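We use cookies to remember your settings. Accept | Manage

Gripper Week at Clutham: a small gallery
Posted Wed 26 May

We finally did it! Since April we've been promising ourselves a proper side-by-side of hand-held grippers, and last week we cleared the schedule and went for it. Two designs made the final round, the Dradico and the Kivi, and we had a blast with both of them. Same tasks, same room, same people swapping tools back and forth. What follows is part gallery, part notes, in no strict order.

The Kivi is the lighter one at 300 grams before you add the camera. You really feel the difference after an hour of folding and lifting. I went home with my wrist still happy, and I can't say that about every tool we've tried!

The Dradico has the stiffer trigger, and I thought I'd hate it. By the second day I was reaching for it first for anything thin or slippery — you get a much better sense of when the fingers have closed.

Fingertips turned into their own little side project. We went through 200 grasps with each set of pads, and the softer ones won on paper, card and plastic sheet. They also pick up lint like crazy, so keep a damp cloth close by.

Wide lenses are wonderful and strange. Straight table edges come out bent, walls curl around you, and you get so much of the room for free. After a few sessions the curves stop looking odd at all.
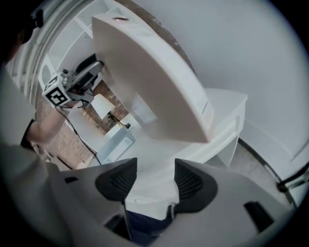 The big favorite of the week was working in pairs, one gripper each. It takes some practice to keep from bumping elbows, and you end up talking each other through every move (left a bit, left a bit, hold!). We logged 600 short runs in all, and the paired ones are the ones I keep going back to watch.

Cables are still our weak spot. We tried clips, tape and a sleeve from Favemum, and the sleeve was the tidiest by a mile, though it does make the tool a bit tail-heavy.

Next up is lighting, and then we'd love to try both grippers in a real kitchen. More pictures when we get there!

Get new galleries by email. Enter your address to subscribe to the Clutham newsletter.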